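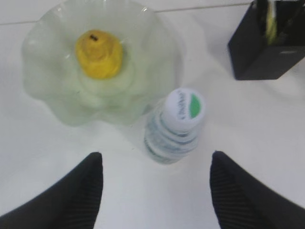
Ticket: Gripper lags leader handle during hand-led recording, tabletop cell 2
Project: Vuvdale
Opened by: Rattana Sriwong
Assigned to: Recep Canpolat
Priority: Normal
Status: Closed
Component: Teleop / gripper command path

Rattana Sriwong, Tuesday 9:10
Since the software update on cell 2 the follower gripper closes late when I squeeze the leader handle. The arm itself tracks fine. I move, it moves. Only the fingers are behind. On the bottle task this means I reach the bottle, squeeze, start to lift, and the fingers are still coming in while the arm is already going up. The bottle gets nudged and I have to back off and try again.

Steps to reproduce:
1. Start the recorder with the standard tabletop profile.
2. Put the clear bottle in front of the arm, next to the green dish.
3. Approach from above with the fingers open, squeeze at normal speed, lift.
4. Watch the wrist view on the operator screen.

Expected: fingers close with the handle, as on cell 1.
Observed: clear delay on close. Opening seems better but I would not swear to it.

I stopped recording on cell 2 and moved the afternoon list to cell 1.

Recep Canpolat, Tuesday 9:42
Can you attach the session log and tell me which profile version is loaded? It is printed on the second line when the recorder starts. Also, is the delay the same with an empty gripper?

Rattana Sriwong, Tuesday 10:05
Log attached. Profile is the one that came with the update, I did not change it. Empty gripper is the same. Squeezing the handle fast or slow makes no difference to the delay, as far as I can judge by eye.

Recep Canpolat, Tuesday 11:20
Read through the log. The handle position is arriving on time. The gripper command goes out late: the gap between handle sample and gripper command is 200 ms on every close. The arm joints do not have this gap, so the network link is not the problem and there is no point swapping cables.

A fixed gap usually means a filter or a queue. Please run the following on cell 2 and paste the result:

teleop check --path gripper --samples 3000

Keep squeezing and releasing the handle while it runs. Leave the arm parked.

Rattana Sriwong, Tuesday 11:51
Output:

path: gripper
samples: 3000
dropped: 0
smoothing: on
window: 200 ms
deadband: default
force limit: default

Recep Canpolat, Tuesday 12:03
That is the cause of the fixed part. Smoothing should be off on the gripper path. It is there for the arm profile on the larger machines and the update appears to have copied it across. Lamduan, can you confirm from the release side?

Lamduan Sombatkul, Tuesday 13:15
Confirmed. The gripper section of the tabletop profile was regenerated from the shared template and picked up the smoothing block. Cell 1 is not affected, it is still on the previous profile. I will correct the template. For now edit the local profile:

gripper.smoothing = off

Restart the recorder after saving. A reload from the menu does not re-read this section.

Rattana Sriwong, Tuesday 13:48
Changed and restarted. Much better on free squeezes. On the bottle there is now a different fault. The fingers close on time, touch the bottle, open a little, then close again. In the wrist view it shows as a small bounce. It does not happen on the yellow piece in the dish.

Recep Canpolat, Tuesday 14:10
Does it happen at every height on the bottle, or only near the cap?

Rattana Sriwong, Tuesday 14:32
Worse on the body. At the cap I can get a clean close if I squeeze slowly. The body gives way a little under the fingers, the cap does not.

Vicente Espinoza, Tuesday 14:50
Adding a note from the hardware side. I checked the finger mounts on cell 2 while the arm was parked. No play on either side, screws at the correct torque, ribbed faces clean. Motor temperature normal. I do not think the bounce is mechanical.

One thing to look at is the contact feedback. If the fingers meet something soft, the measured force rises slowly and the controller can cross the contact threshold more than once. With smoothing on you would not have seen it.

Recep Canpolat, Tuesday 15:25
Agreed. Contact threshold has no hysteresis in the current profile. Old profile had the release level set at 80 percent of the contact level. New profile has both at the same value, so any noise near the threshold toggles the state.

Please set:

gripper.contact.release_ratio = 0.80

Leave the force limit alone. Do not raise it to get rid of the bounce. It would hide the toggling and squeeze the bottle harder than the task needs.

Rattana Sriwong, Tuesday 16:02
Set and restarted. Bounce is gone on the cap. On the body I had one bounce early on, then none. That one may have been me, I let go of the handle slightly when I expected the fault.

Fongchan Wannasri, Tuesday 16:20
Question on the data. What happens to the demonstrations recorded on cell 2 between the update and this ticket? The training job picks up new sessions overnight and I would like to know whether to hold them.

Recep Canpolat, Tuesday 16:41
Hold them. The recorded action for the gripper is the command sent, not the handle position, so the delay is baked into the action stream. A policy trained on it would learn to lift before the fingers are closed.

They can be repaired. The raw handle position is stored in the same file. I can rebuild the gripper action from it, but that only corrects the label. The fingers in the wrist video still close late, and the operator was reacting to the late fingers. For episodes where the grasp was retried, I would not try to repair. Mark them as bad.

Fongchan Wannasri, Tuesday 16:58
The affected set is almost 400 episodes across all tabletop tasks. I have put the whole set on hold. How do I find the retries without watching all of it?

Recep Canpolat, Tuesday 17:15
Look for more than one close command before the first place event. It will also flag a few honest regrasps, which is acceptable. For what is left, check the gripper opening against wrist height: if the wrist starts to rise before the opening settles, exclude it as well.

My suggestion is to exclude all bottle and soft object episodes without checking. They are quick to record again and the timing matters most there. Check the rest with the rule.

Fongchan Wannasri, Tuesday 17:22
Fine with me. Will do it that way.

Lamduan Sombatkul, Wednesday 9:05
Template fixed. Two changes in the tabletop profile:
- smoothing block removed from the gripper section
- release ratio restored to 0.80

Also added a startup warning if smoothing is on for any gripper path. It prints on the operator screen and goes into the session log. It does not block recording.

Rattana, please remove your local edits before you pull the new profile, otherwise the local values win and we are not testing the right file.

Rattana Sriwong, Wednesday 10:40
Local edits removed, new profile pulled, recorder restarted, no warning at startup. Ran the check command again:

path: gripper
samples: 3000
dropped: 0
smoothing: off
release ratio: 0.80
force limit: default

Then recorded bottle picks by hand on the leader arm. Fingers follow the handle. No bounce on cap or body. Normal and slow squeezes both fine. Fast squeeze has a slight overshoot on close, same as cell 1, so I am not counting it.

One request. The operator screen shows the commanded gripper opening but not the measured one. If I had both I would have seen this on the first pick.

Recep Canpolat, Wednesday 11:02
Reasonable. Opened as a separate request under operator display. It will not go into this ticket.

Vicente Espinoza, Wednesday 11:30
No parts changed on cell 2. Hardware check recorded in the maintenance sheet. Nothing further from me.

Fongchan Wannasri, Wednesday 15:12
Bottle and soft object episodes excluded. The rule has been run on the remaining sessions and flagged files are excluded too. Relabeled files are in the repaired folder and pass the format check. The original files are kept and marked read-only. Hold released for the repaired set only.

Rattana, the list of tasks to record again is in the Vuvdale queue, bottle first.

Recep Canpolat, Wednesday 15:30
Closing.

Cause: gripper smoothing copied from shared template, plus missing contact hysteresis in the same profile.
Fix: corrected tabletop profile, startup warning added.
Affected: cell 2 only.
Follow-up: measured gripper opening on operator screen (separate request). Cell 1 to move to the corrected profile after the current recording list is done.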